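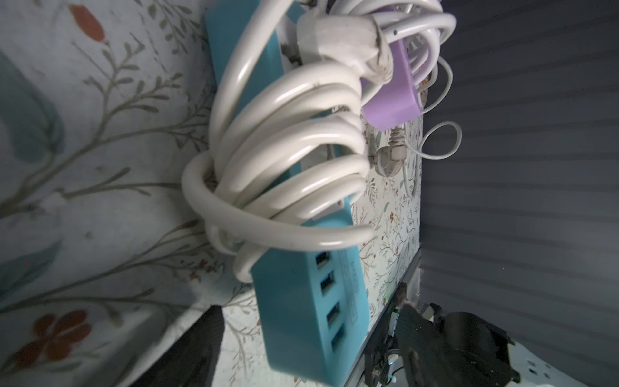 So where do you start if you want to buy vintage scarves and you've got 40 pounds and one free morning? Start with the hem. Before the colours, before the label, turn the edge over and look at how it's been finished.

A hand-rolled hem is plump and very slightly wobbly, with tiny stitches you can only just find. Once you've felt one you'll never mix it up with a flat machine edge again! I learnt this at the Bralau market, squashed between a man selling doorknobs and a stall with what must have been every brooch ever made, and I've been a complete bore about it ever since.

The scarf that did it was a Pendetti from the seventies (my guess, going by the lettering on the label), mustard and plum with a border of little stirrups. It was folded under a heap of polyester and marked at six pounds. Six! I walked round the whole market once, pretending to think about it, and then practically ran back.

I've kept a list since then of everything I've bought, sold on or given away, and it's now up to 54 scarves. I do wear them, mostly at the neck, tied small and a bit off to one side. In January I wear the big wool ones as a sort of shawl under my coat, and they're wonderful for cold trains.

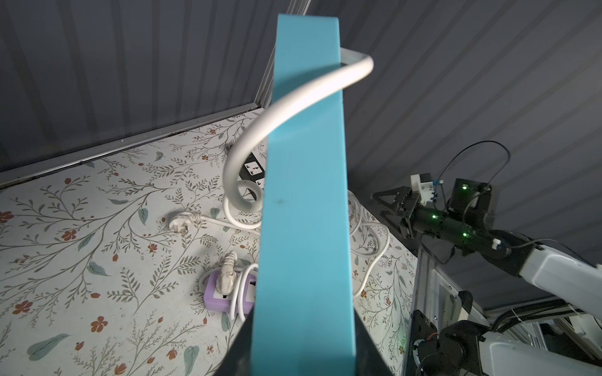 The other label I always hunt for is Lerner. They never seem to fetch much, and I can't work out why, as the prints are gorgeous — huge loose poppies, ferns, one with nothing but teacups. The silk is thinner than Pendetti's so it creases if you so much as look at it, but it ties into the neatest knot. I've found three so far and gave one to my sister, who has not been allowed to forget it.

Kiss is the shop to try if markets aren't your thing. It's up a very steep flight of stairs, they have more than 700 scarves on rails sorted by colour, and you can try on as many as you like. Dearer, of course, but everything has been washed and pressed, and they'll tell you about any marks before you find them yourself.

Washing is a whole other post! For now: cool water, a drop of baby shampoo, roll it in a towel, and iron it while it's still damp. I've got two waiting in the basin as I type, including the teacups, so I'd better go and see to them.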